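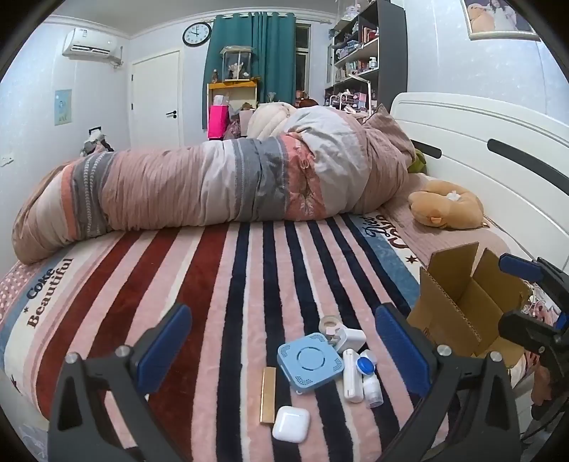 Page last changed: March, 9:32 p.m.

Hello again from the land of half-packed bags! I promised a few of you I'd write up what I've learned about packing small for a long trip, and then I went away for two weeks and forgot all about it, so thank you to Waltraud Baumgart for the nudge (three nudges, if we include the postcard).

So, the small stuff. I can pack clothes in my sleep. Shirts, socks, the one sweater, done. What eats my whole evening is the little things, the earbuds and the charger and the contact lens case, all the bits that live in five different rooms and only meet each other when they go into a suitcase. I used to throw them in loose on top and zip up fast. Then I'd get to Werlow at eleven at night and be on my knees on the hotel carpet, feeling around in my shoes for a plug.

These days I put every small thing out on the bed the night before. The bed and not the table, because I can't go to sleep until it's cleared, and that gets me to finish. I leave it all there while I make dinner, and I walk past it a few times. Usually on the second or third pass I remember whatever I've left out. Last time it was the spare glasses, which would have been a disaster with my eyes!

Once it's all out I sort by when I'll need it. Anything for the train goes in my coat or the top of my day bag. Anything for the first night goes in one pouch, and that pouch goes in last. The rest can sit wherever there's a hole. I have 2 pouches in all, both from that little shop next to the station in Kettler, and I've had them so long the zippers have gone a bit stiff. I rub a candle stub along the teeth and they run fine for another year.

A word on tape. Bring some! I've closed up a split suitcase with it, stuck a train schedule inside a cupboard door, and picked cat hair off a black jacket before a christening. If a full roll seems too bulky, wind a few feet around an old plastic card and tuck that in your wallet.

Liquids I'm still bad at. I buy the tiny bottles, I fill them, and I never label them, so I've washed my hair with hand lotion in more than one country. Waltraud writes on hers with a laundry pen and then puts a strip of clear tape over the writing so it doesn't rub off. I have no excuse, I own the pen.

Several of you asked about the trip itself. It was lovely and it rained a lot. I took the slow train from Neron, 579 kilometers with a change in the middle, and I'd do it again tomorrow – the stretch along the river before Isteo is worth the fare on its own. Sit on the left going out. The snack cart stops running early, so bring a sandwich, and bring a second one if you're the type who eats the first before the train has left the station (me, every time).

The guesthouse in Isteo was plain and very clean, with breakfast until ten and a landlady who hung my wet coat over her own stove. There was one outlet in the whole room and it was behind the wardrobe, so I'm adding a short extension cord to the pile next time.

If you have a packing habit of your own, send it in and I'll put the good ones in the next letter. I'd especially like to hear from anybody who has found a way to keep a necklace from knotting. I've tried the drinking straw thing and I still spent half an hour at it with a pin.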